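The Table at Cadero

Benoît Moulin had rented the back room at Cadero for eight years, and in all that time he had never covered the table. He liked the wood. It was the reason he had taken the room.

Endang Hidayat did not like the wood. She said it made everything on it look brown.

"Paper is brown on that table," she said. "Your hands are brown on it. I can't check a map on a brown table."

She had 44 maps to check before the end of September, all of them drawn by a man in Stirnico who had died without numbering them. Benoît had agreed to help. He had not agreed to anything about the table.

She came in at 8 in the morning with a white sheet rolled under her arm. It was big and it wanted to curl. He held one end while she pushed it flat with her forearms, working from the middle out. They left a strip of the wood showing along the far side – that was his condition.

Then she set down the little round white thing with its cable, moved it toward the far side, and moved it back.

"Is that where it goes?" he asked.

"It goes where it isn't in the way."

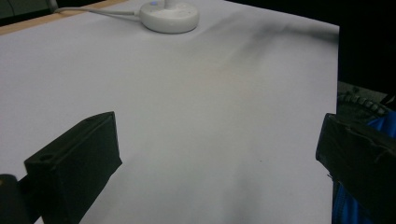
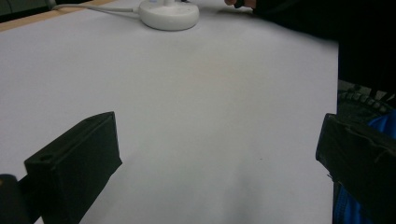

He went to get the first box. When he came back she was leaning over the sheet with her sleeves pulled down, looking at nothing he could see.

"There's a speck," she said.

"Is it a problem?"

"It will be an island if we're not careful."

He put the box on the floor and took out a map. It showed a coast he didn't know, with a river coming down to it and the names written very small. On the white sheet the ink looked blue. He had seen this same map in the spring and would have sworn the ink was black.

"He told me it was black," Benoît said. "I wrote it down that way."

"Then write it down again."

He found his notebook and a pencil. She was already reading the first name out loud, one letter at a time, and he had to ask her to start over.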